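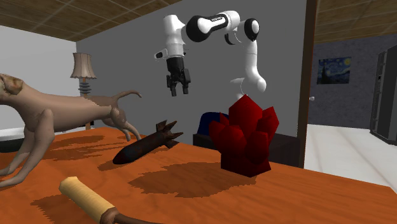 Arm at rest above the table, fingers a little open, nothing held.

Good Habits for a Robot Arm at the Home Table
Workshop tips from the Sunesby pages, updated 5/8/18

Many readers now keep a small arm in the craft room or the kitchen corner, and they ask us which rules are worth to follow. The big standards are written for factories and are long to read. For a home table, these habits cover most of the daily work.

Before you start

Park the gripper high. It should hang several hand-widths above the wood when you put things down or take them away. If the arm must pass over something tall, lift it first and then turn it.

Turn the tall and pointed things away from the arm. A crystal cluster or a figure with a thin tail can catch on a link, and the link is much stronger than the tail. Look also under the elbow, not only under the fingers. Most of the small accidents in our letters came from the elbow.

Keep handles inside the table. A rolling pin or a stick which reaches over the edge will be pushed by somebody's hip sooner or later.

During the work

Stay at the side where you can reach the stop button without crossing the path of the arm. In our Morgate workshop we put a strip of tape on the floor, and visitors stay behind it.

Use slow speed for every new object. We keep a notebook with one line for each object: how wide to open the fingers, where to hold, how hard. Ours is at line 687 and it saves a lot of time. 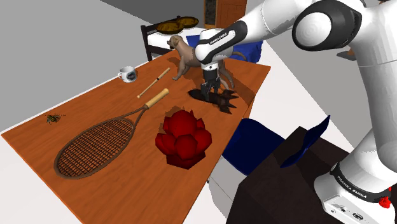
Gripper over the wood, with the dog figure just behind it. Mug, racket and flower have their own places.

Flat things such as a racket need free space on both sides, or the fingers will press on the neighbor. Mugs should be empty. Turn the handle to the side that the gripper does not use - this is easy to forget.

Watch the shadows too. Under a strong lamp, the shadow of the gripper can look like a dark object, both to you and to a cheap camera. Move the lamp before you change any setting.

After the work

Bring the arm back to its parking place, switch off, and wipe the table with a dry cloth. Do not spray cleaner near the joints. Check the screws of the base once in May and again before winter.

Readers in Detimlow asked if a chair may stay under the reach of the arm. It may, if it is empty and pushed low, but do not sit on it while the power is on.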